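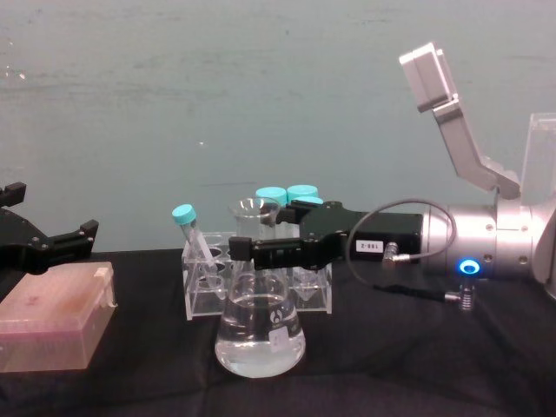

Flask gripped at the neck, tube rack behind it.

Can a two-arm robot take over routine bench chores yet?

Lorcan Ó Néill
Posted August 29, 2019

We run a small water testing room next to the shop floor. The dull part of the day is moving glassware: flask off the cloth, tubes into the rack, boxes opened and shut. We handle 600 tubes a week between 2 of us. Management has asked whether a pair of arms could do this unattended. I don't need speed. I need to know which of these jobs are realistic now and which are still a demonstration. Budget is not fixed.

Tully

Partly. Lifting a flask by the neck is well within reach if it always starts in the same place. Clear objects are the difficulty. Depth cameras read glass and acrylic badly, so the arm often gets a poor estimate of where the rim is. A tube leaning in its hole, with the cap well off the vertical, is a separate case from an upright one and needs its own approach angle. Most scripts I have seen don't cover it.

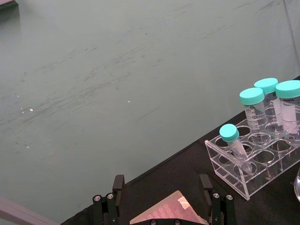

Walell commented that coloured caps help a great deal, as the software can find the cap and work out the tube from there. Agreed, but that gives you the top of the tube only. The lean still has to be measured.

We ran 200 rack pickups in March with fixed positions. The failures nearly all came after someone had nudged the rack. Clamp it down. I would also get rid of a loose cloth, as folds change the height of anything standing on it.

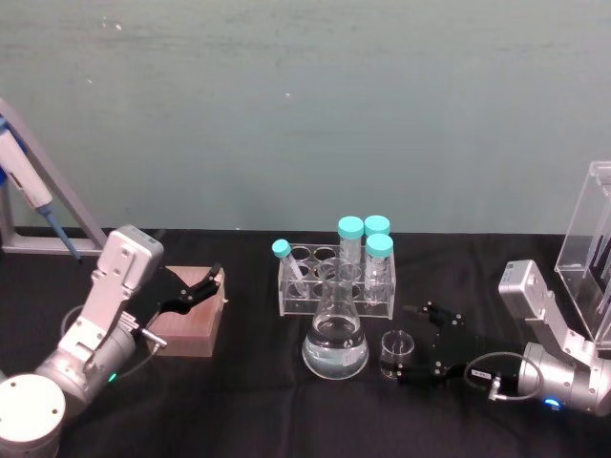
Surely a cheap fixed dispenser does all this better, wrote Zunis under the same answer. For one repeated task, yes. Lorcan's list has several tasks on one table, and a dispenser won't move a beaker out of the way.

Wullero

no. ours was switched off after a month, quicker by hand. ask the supplier to do it with YOUR glass, liquid in it, and stand there while they do 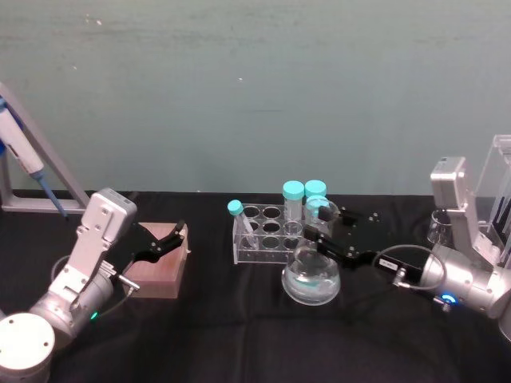
Checks before asking for a quote

Write down the neck diameter of every flask you use.
Fix the rack and mark the flask position.
Decide who resets the table after a dropped tube.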